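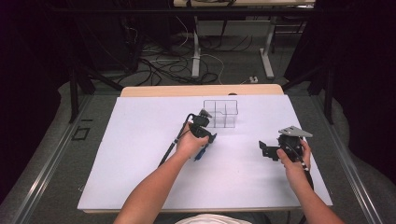

Everybody I know who sorts small things for a living or for fun has an opinion about boxes, but I had never met anyone with quite so many opinions about the table underneath. I spent a long, happy afternoon in Nilldale talking with Finn Kasten, who teaches an evening class on keeping hobby supplies in order (beads, buttons, fly-tying hooks, watch screws, whatever people carry in with them), and we were a good half hour in before either of us got to containers at all.

"People come in wanting to be told what to buy," Kasten told me, pouring the coffee. "I say, before you buy one single thing, go home and look at what you're working on. Is it patterned? Is it dark? Do you drop a black screw on it and then spend your evening on your knees?"

White is the answer, as far as Kasten is concerned, and a flat, dull white at that. The shiny kind throws the lamp back at you, and by nine o'clock your eyes are sore. "I had a glossy one for years, a door from an old wardrobe, and I loved that door! But I'd get to the end of a tray of buttons and couldn't tell cream from gray."

The trouble with white, of course, is that it shows everything, and I said so.
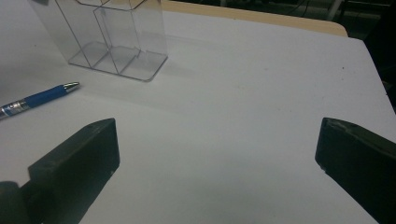
By our Nilldale correspondent
Mar 1, 2020

A few dark specks and a smudge or two will turn up on any pale tabletop, and Kasten is surprisingly relaxed about them. "A speck is fine. You learn your specks. What I want is to be able to see one, and on my grandmother's kitchen table you could have hidden a whole sewing kit."

Then, at last, boxes. Kasten likes them clear, with thin see-through walls between the compartments, and likes them small enough to pick up with one hand. The biggest one in the house has 206 compartments and came from a closing-down sale in Burnis, and it is, I was told with real feeling, a terrible object. "You fill it once and you never move it again. Give me 14 little ones any day."

I asked whether clear boxes don't disappear against a white table, and got a big laugh. "They do! Put one down and look away and it's only a few gray lines. My students complain about it every April, when the new class starts. But once there's something in it you stop noticing the box, and you just see your buttons, and I think that's lovely."

The class itself runs for 6 weeks, and the first week involves no sorting whatsoever. Everyone clears a space, wipes it down, sets one box toward the back and leaves the front open for their hands. Kasten is firm about that open space. "You need room for your elbows. I had a man from Drudach who built himself a little fort of jars and then couldn't get his arms in."

We were still talking about jars when it got dark, and I very nearly missed my bus.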